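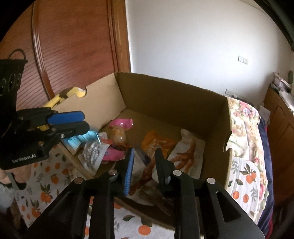

*Two hand-held grippers at the snack box, the left one with its smooth blue pad showing.*

**Brendutum** is the name we gave our snack-packet trials for hand-held grippers. I've kept this entry going on the wiki for a while now, so forgive the gossip in it! The idea came from Gil-soo Heo, who wanted to know which finger pads cope best with shiny, crinkly packaging before we bought a full set.

## Pads

We tried two kinds, which we call Tolto (ribbed) and Kasten (smooth). I went in fairly sure the ribbed ones would win. They did on thick pouches, but on flat foil the smooth pad felt steadier to me, and Gil-soo still argues the opposite.

## Method

One person works a gripper in each hand and moves packets between a cardboard box and the table, one at a time. Over the trials we logged 2,210 picks, 161 of them drops (mostly mine, I'm left-handed and stubborn about it).

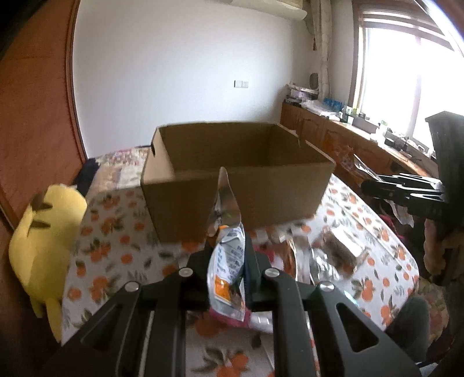 *Thin packets held upright in the jaws, one in each gripper.*

Thin foil is the fiddly bit. Grab it by the middle and it folds, grab it near the top and it swings about, so we settled on a light pinch just above the filling. Clear plastic brings its own bother, as glare can hide the edge you're aiming for – I've grabbed at plenty of reflections!

## See also

- Flomport, our log viewer
- Pad wear after 1,000 picks

*Last edited 15 October 2024*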